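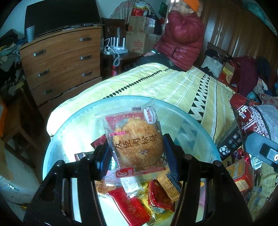 4.3 感知节点和抓取规划的设置

装好驱动、夹爪能正常开合之后,就可以来折腾 Clovesar 了。我第一次配这一段花了一整个下午,主要是没看日志(别学我!)。下面按我现在的习惯来写,路径都以默认安装为准。

1. 打开 Werkport,新建一个工作区,名字里别带空格。左边栏选“感知”,再点“载入配置”,把 sani_bag.yaml 拖进去就行。

2. 先把深度置信度阈值调低一档。透明包装纸袋和带反光的塑料袋最容易在点云里留窟窿,像友臣肉松饼那种透明小包装,里面的饼能出点,袋子边缘经常什么都没有。我的做法是让分割走彩色图,深度只拿来估距离。

3. 在“类别”里把“软包装”勾上,“硬盒”也勾上,两个分开。混成一类的话,规划器会用夹盒子的力去夹袋子。

注意:改完类别一定要重启感知节点,光点“应用”没用,界面会显示成功,可后台跑的还是旧表。

4. 切到“抓取规划”,候选数填 2,000。再多也行,就是笔记本风扇会叫得很惨。每轮保留得分最高的 9 个,其余丢掉。

5. 设夹持力上限。软包装我填 18(单位是牛),然后看指尖间距曲线,如果闭合以后还一直往下掉,就说明在压扁它,往回减一点再试。

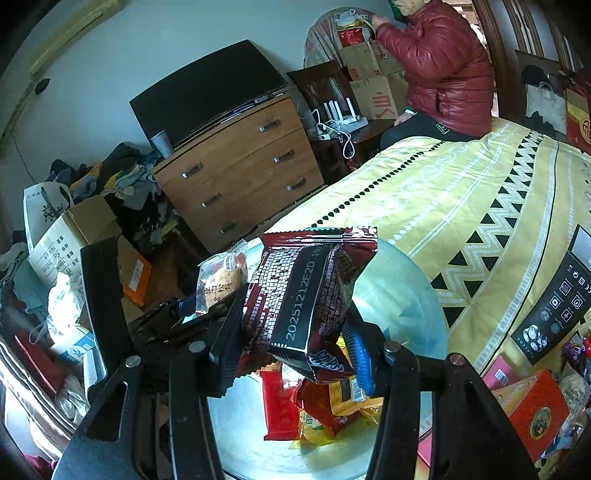
6. 勾上“允许倾斜抓取”。零食堆在一起的时候,竖直下爪经常两边都碰到别的袋子,斜着进去候选会多不少。倾斜角先用默认值,跑顺了再放开。

7. 点“试运行”,连着跑 3 轮,中间别动相机外参。日志里要是冒出 plan_empty,先回第 3 步查类别,再查桌面高度,我遇到的多半是桌面高度填错。

小心:试运行时手别伸进工作范围,急停放在够得着的地方。Ikano 控制器的软件暂停有延迟,不能当急停用。

8. 都正常就点“导出”,存成自己的配置,别覆盖原来的 sani_bag.yaml。

还有个小坑:玻璃台面会被平面拟合当成好几层,高度来回跳。Salamatu Okafor 教我直接关掉自动拟合,手动填台面高度,我照做以后省心多了!换了台面记得重新量一次。

手眼标定的误差怎么看、什么时候该重标,放在 4.4 里讲。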